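The Second Gray

My mother's apartment in Orndale had to be empty by the end of September, and painted also. This was written in the lease, on the page which my sister and I had never read. All walls must be returned in the original color. We stood in the kitchen with the page in my sister's hand and we looked at the walls, and we could not agree what was the original color.

"Gray," said my sister.

"It is gray now," I said. "But she painted it once. Don't you remember? We ate at the neighbor's for a week."

She did not remember. She is two years older than me and she remembers the street, the school, the prices of everything, but she does not remember the kitchen. I remember only the kitchen.

We began with the packing, because the packing was easier to agree about. The moving company was Plokov, from the other side of the river, and they had left us a pile of flat boxes and one roll of tape that would not let go of itself. I found the beginning of the tape with my fingernail and lost it again. My sister wrapped the glasses in newspaper and I took the cupboards from the left to the right, as my mother had cleaned them, the top shelf first.

On the top shelf were the things that she did not use. A fish dish in the shape of a fish. A coffee mill without its handle. Then the handle, in a different cupboard, inside a sock. I put them together in one box and I wrote MILL on it, and my sister said that I should write KITCHEN, all of this was kitchen. So I wrote KITCHEN under it. When I was finished I had six boxes that said KITCHEN and also a second word, and she had six boxes that said only KITCHEN, and it was already dark.

Behind the flour I found the paint card. It was a strip of thick paper from Maruyama, the paint shop on Drovgate, with ten small squares of gray on it, one under the other. Each square had a number. Two of the numbers had a circle in pencil: 2785 and 3551. Next to the second one my mother had written a word, very small, and then she had crossed it out so well that the paper was broken there.

"So it is one of these," said my sister. She held the card against the wall next to the stove, then against the wall next to the door. By the stove it was surely 2785. By the door it was surely 3551. She went back to the stove and was not sure anymore.

"One is what she painted," I said, "and one is what was there before."

"Why would a person paint over gray with another gray?"

I did not know how to answer. I was seven when she did it. I remember that she stood on the chair in my father's old shirt, and that the radio was on the floor, and that every evening she called us from the neighbor's to come and look. We looked and said that it was beautiful. I could not see any difference. I think she knew it, because on the last evening she did not call us.

In the morning I walked to Drovgate to ask. The shop was still there, with the same sign, but the man behind the counter was younger than the card. He turned it over, he read the numbers aloud, and he said that they did not mix from this series now. He could make me something near. I asked him which of the two was nearer to the usual gray, the gray that a landlord would choose. He thought about this seriously, which I liked in him. He took the card to the door, where the light was better, and he held it up to the street.

"Today I could not tell you," he said. "Come when there is sun."

It was true, there was no sun. The fog had come up from the river during the night and it stood in the street like a person who is waiting for somebody. I bought a can of something near to 3551, because I was tired, and a roller, and I carried them home by the handle until the handle hurt, and then in my arms.

My sister had already moved the table to the middle of the room and covered it with a sheet. She had taken down the clock, the calendar, and the board for the keys. Where the clock had hung there was a circle, and I called her to see it, because the circle had a different color from the rest of the wall. We stood in front of it a long time. It was cleaner, that was certain. It was perhaps a little blue.

"That's the real one," said my sister. "This is what she painted, before all the soup."

"Or it's the one before."

"She would have taken off the clock to paint."

"Would she?"

My sister laughed, for the first time since the funeral I think. Our mother had never in her life moved a thing if she could go around it. Behind the stove the wall had not been painted at all, and behind the cupboard there was yellow. A yellow like butter! It was under everything, and neither of us had ever seen it.

We sat on the boxes and ate bread with cheese over our knees. We did not speak about the lease. The men from Plokov called to say that they would be late on account of the fog, they had to drive slowly on the bridge, and my sister told them that it was no problem, they should take care. Then she lay down on the sheet on the table, with her shoes on, and slept. I did not open the can.

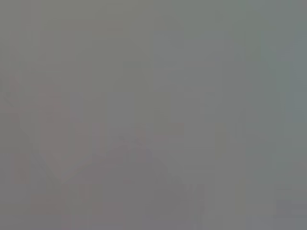
The kettle was the last thing we had not packed, and I made tea in it at four o'clock, with one cup for both of us. I brought it to the window and tried to see the truck, or the street, or only the fence, and there was no edge to anything. It was all gray. But after some minutes I noticed that it was not the same gray in every place, and I held up the card from Maruyama and began to look properly, from one side to the other. High on the left it was warmer, almost brown. In the middle it was a plain gray without any opinion. Then toward the right, near the top, it went a little green, so slowly that I could not have put my finger where it started, and by the left edge there was some pink, very faint, and lower than this a darker line going down at a slant, soft, and I could not say what it belonged to. I went down the ten squares and none of them was right. My sister woke up and asked if they had come. "Not yet," I said, and I gave her the cup, and then I said come and look, and she came with the sheet around her shoulders and looked for quite a long time, and asked me where the green was.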